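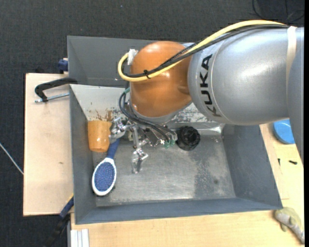
Chapter 5
Picking Things Up

The open day at the Gulton lab began at ten, and by a quarter past the robot had the complete attention of 80 visitors and no interest in any of them. It was busy with a bin. Rekha Chaturvedi, who ran the demonstration, had a microphone clipped to her collar and the calm of a person who has watched a machine fail in front of the mayor.

"It's going to take everything out of here," she told the front row. "Some of it may go on the floor."

A boy asked whether he could do it faster. Chaturvedi said he certainly could, and that a reasonably motivated toddler could too. She then invited him to explain how. He got as far as "You just grab it" before he ran out of explanation, and this chapter takes up more or less where he stopped.

Consider what "just grab it" asks for. A cup is wide at one end and narrower at the other. A hairbrush has a handle that any gripper ought to love and a head full of bristles that no gripper should be asked to love. Lay the brush up against the cup and a new question appears: which of the two is the finger about to touch? People settle this without putting down their coffee. A robot has to settle it with geometry, and the geometry is most of what you will learn in Sections 5.2 and 5.3.

Then there is the bin itself. A bin has walls, and a wall is an object that can't be picked up, however often a program tries. Fingers that approach nicely in the middle of the floor run out of room in a corner, which is of course where things like to end up. We will call this the corner problem, and you will be sick of it by the end of the exercises.

The visitors at Gulton stayed longer than the schedule allowed. Nokuthula Mtshali, who kept the log that morning, wrote down every attempted grasp along with remarks from the crowd ("my uncle drives like that"). Her log for the whole season has 686 entries, and we return to it in Section 5.4, where you will sort the failures by cause and discover that "bad luck" is not an accepted category.

Before you read on, try this at your desk. Put 3 things from your bag into a shoebox, close one eye, and take them out using only your thumb and one finger. Write down what your hand did before it touched anything. Most students leave out at least half of it, including the part where they moved one thing to get at another.

5.1 What Counts as a Grasp

A grasp is a set of contacts that holds an object still relative to the hand. The definition says nothing about the object arriving anywhere, a point the Gulton visitors raised loudly.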